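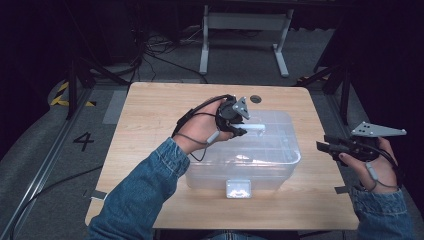 Hadar 卓上把持データ README

概要
手持ちグリッパ2台による両手操作の記録一式。共同工房Trurncombeで製作したグリッパを両手に装着し、卓上の小物と容器を扱う動作を収録した。製作と収録は個人の作業で、余暇に進めている。初版は2023年10月。

収録内容
エピソード数は867。うち133は検証用に分けてあり、学習には使わないこと。検証用の選定は収録順によらず、乱数で行った。頭部視点の映像に左右グリッパの開度と時刻を付けている。音声はない。

ハードウェア
グリッパは左右とも黒い本体で、上面に穴あきの三角形プレート(ライトグレー)を載せる。プレートの穴は治具の取り付け用で、使わない穴もそのまま残した。本体はストラップで手に固定する。ケーブルは手首側に回し、動作の邪魔にならない程度のたるみを取る。たるみが足りないと、手首を返したときにコネクタ側へ力がかかる。
爪の設計はAshby版を元にしている。5月に先端の形状を変更したため、それ以前の爪とは開度の値が一致しない。旧版の記録は本データに含めていない。

作業台と対象物
天板は明るい色の木目。主な対象物は角の丸い半透明のプラスチック容器と、細い白い棒である。棒は容器の縁の上まで運び、内側に下ろす。透明な面は照明の反射が出やすく、輪郭抽出の結果が安定しない場合がある。背景は暗いので、自動露出は切って収録した。

ファイル構成
episodes/ 映像と開度ログ
calib/ 左右の校正値
split.txt 学習用と検証用の区分
tools/ 読み込みと再生のスクリプト

開度ログの先頭200行は起動直後の値で、校正前のものを含む。付属の読み込みスクリプトは既定でこれを捨てる。自作のローダを使う場合は同じ処理を入れること。

既知の問題
・エピソード1902番台は欠番。番号は収録時の通し番号で、連番ではない。
・右グリッパの開度は全閉付近でゼロに戻らないことがある。補正はしていない。
・左右のログの時刻は個別に記録しており、再生時に補間が必要。

関連
把持点の注釈は別リポジトリWidemoraに置く。形式の変更はそちらの更新履歴に記載する。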